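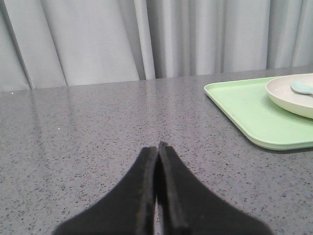 Rakstead 3324 Donor Recliner

Manufactured by Tollus. Sold and serviced by Bristance.

Overview

The Rakstead 3324 is a powered recliner intended for fixed-site blood and plasma collection. It supports the donor in a seated, semi-reclined or fully reclined position and allows trained staff to lower the head and raise the legs with a single control. Both armrests can be adjusted separately, so that either arm may be used without moving the chair or the collection equipment beside it.

The recliner is supplied fully assembled. It is intended for use indoors, on a level floor, by personnel who have completed the orientation described in the operator manual.

Models

3324 - Fixed-site recliner, powered by wall outlet, with leveling feet.
3523 - Fixed-site recliner with locking casters and battery backup. The seat, armrests and controls are the same as on the 3324, and all replacement covers fit both models.

A folding version for mobile drives is sold separately under the Cuesta name and is not covered on this page.

Positioning and controls

The hand control is attached to the back of the chair by a coiled cord and may be hung on either side. It has buttons for the backrest, the leg rest and the combined chair position. A separate red button moves the chair directly to the head-down position from any other setting. This button remains active when the other functions have been locked by staff.

Each armrest swings outward for entry and returns to its last setting when closed. Height and angle are set with a lever under the pad. The lever should be fully tightened before a needle is placed, and the armrest should not be adjusted again until the needle has been removed.

Upholstery and cleaning

The seat, backrest and armrest pads are covered in a vinyl material with sealed seams. Covers may be wiped with the disinfectants listed in the operator manual. Products that are not on the list can cause the surface to stiffen or lose color, and such damage is excluded from the warranty. Pads should be allowed to air dry before the next donor is seated. Steam cleaning and pressure washing are not permitted.

Colors: slate, navy and sand. Covers ordered at different times may vary slightly in shade. Centers replacing only part of a set are advised to request a sample first. 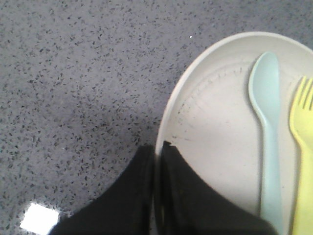
Speckled gray countertop and plate.

Specifications

Rated load: 700 pounds
Positions: continuously adjustable from upright to head-down
Armrests: 2, independently adjustable, removable
Power: grounded wall outlet (3324); wall outlet with battery backup (3523)
Cord storage: hook at rear of frame
Warranty: 3 years on frame and motors, 1 year on covers and hand control

Optional accessories

Paper roll holder and tear bar
Side shelf, left or right
Heated seat pad (not available for the 3523 on battery power)
Footrest cover, clear
Additional hand control

Side shelves are intended for light items such as a drink or a book. Collection devices, scales and mixers should be placed on their own stand.

Delivery and installation

Standard orders ship about four weeks after confirmation. Delivery is made to the receiving area, and placement inside the building can be arranged at the time of order. The customer is asked to confirm door and elevator widths in advance using the form provided with the quotation. Orders confirmed in June may take longer because of the annual plant closing.

A Bristance technician will inspect each recliner after placement, test the head-down function and sign the installation record. The record should be kept with the center's equipment files.

Service

Yearly inspection is recommended and may be purchased as part of a service agreement. Replacement covers, hand controls and armrest levers can be fitted by on-site staff. Motors and wiring must be serviced by an authorized technician - opening the motor housing voids the warranty.

Contacts

Quotations and samples: Teodoro Vidal, Collection Furniture
Service agreements and parts: Mostafa Morsy, Technical Support

Please have the model and serial number available when requesting service. Both are printed on the label beneath the leg rest.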